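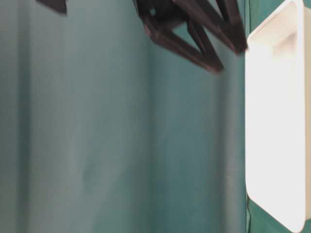 Started late, half the dock still tying up. First up was the cockpit enclosure for the club boat Droletti - Vandana wants the side curtains done before the June cruise comes round again, last ones split at the zipper. Color argued over for far too long. Settled on something near the blue-green cloth, the deeper shade and not the milky gray end of it, as long as it hangs with a soft fold like that and doesnt pull tight at the snaps. Vandana to get a price from the canvas loft at Priltbridge. Ceiling of $600, anything over comes back to the group.

Present: Tolera Negussie (chair), Vandana Agarwal, Vivek Shakya, Ravindra Nautiyal (notes). Lalit Rajput on the radio from Atport, in and out.

Last minutes - passed. One fix, it was Vivek who ran aground on the sandbar, not Ravindra.

Fall passage to Atport
168 miles by the outside route. Tolera wants to go straight through, one overnight. Vivek would rather stop at Sandhu and wait for morning, says the entrance there is fine on a rising tide. Lalit (radio) - says it is not fine, the outer buoy has moved and the chart is old. Signal dropped before he could say which way it moved. Ravindra to call him back.
Agreed: straight through if the wind stays west of south, Sandhu only in daylight. Boats leave together, channel 68 between us, check-ins every 4 hours. Anyone turning back says so on the radio first. Last year two boats didn't.

Anchor chain
Droletti has 200 feet, rusty from the middle on. Vivek says turn it end for end and get another season. Tolera wants it replaced. Voted to turn it now, look agian at haul-out. Need people with gloves.

Water
Dock faucet at the Priltbridge end still tastes of hose. Fill at the fuel dock until fixed. Vandana has asked the marina twice, will ask again.

Crew
Two berths open on Droletti for the passage. Names to Tolera. Must have done at least one night watch. Seasick people welcome but bring your own bucket - Tolera's words.

Other
Dinghy oars missing again. Whoever has them please put them back.
Potluck after the passage, Lalit has offered his dock.

Next meeting 31st July, same place, bring a chair.

R.N.

Last updated by Ravindra Nautiyal
Filed under: Meetings, Cruising Notes, Passages

Recent posts
Sandhu entrance: notes from the spring trip
Minutes - haul-out planning
Wanted: used storm jib for a 34-footer
Atport moorings, who to call
Three nights at Priltbridge with no wind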